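Skorkberg Housewares: About Us

Plates, racks and the counter they stand on
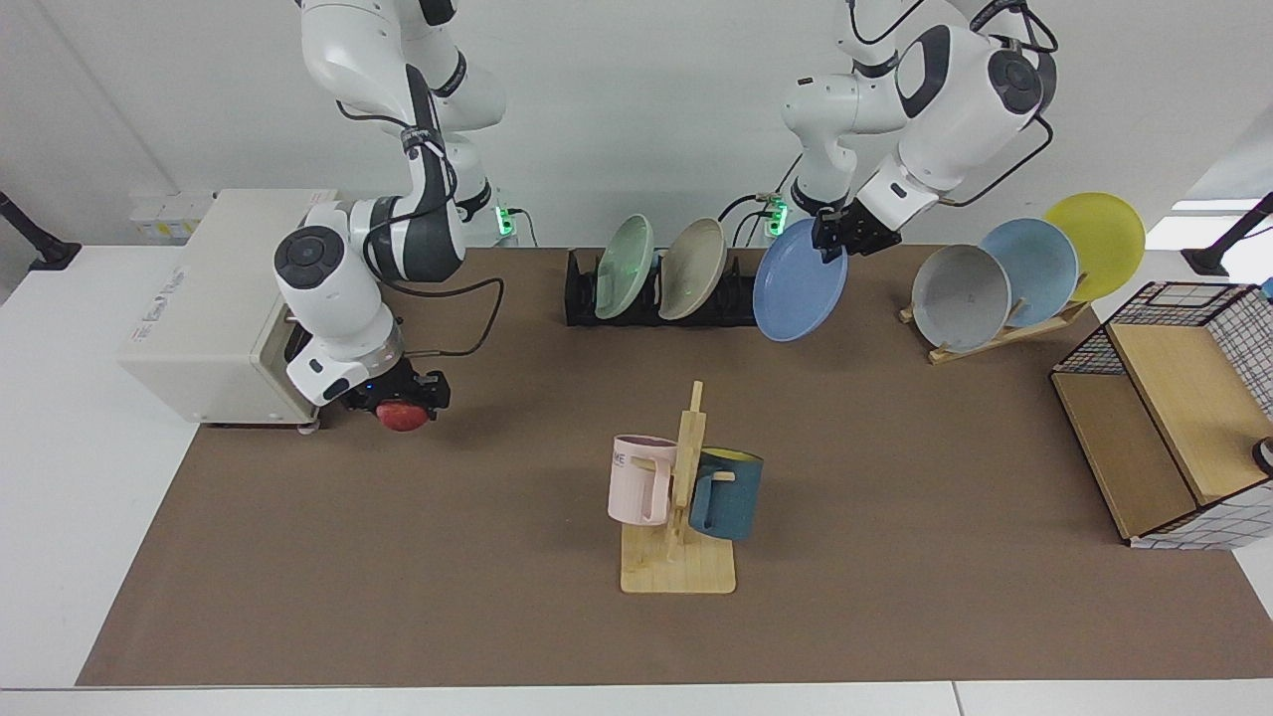

Skorkberg supplies tableware and dish storage for small kitchens. The company started with a single line of plates and added racks in its second year, after customers asked how the plates should be stored. The catalog now lists 34 items in 3 groups: plates, racks and counter mats.

Our plates are sold singly as well as in sets, in muted colors that can be mixed. Our racks hold plates on edge in slots. Slot width is the dimension we spend the most time on — too narrow and the rim binds, too wide and the plate leans into its neighbor. The Merkari rack is intended for everyday plates. The Tsoukalas rack has wider spacing for plates with a deep rim.

Each new rack design is loaded and unloaded 1000 times before it goes into the catalog. We record chipped rims, scuffed slots and any shift of the rack on the mat. 

Orders are packed at our Plunumbridge warehouse, which has nearly 200 shelf positions. Replacement plates can be ordered by color name and diameter. Trade accounts are reviewed each November, and new applications are accepted all year through the contact page.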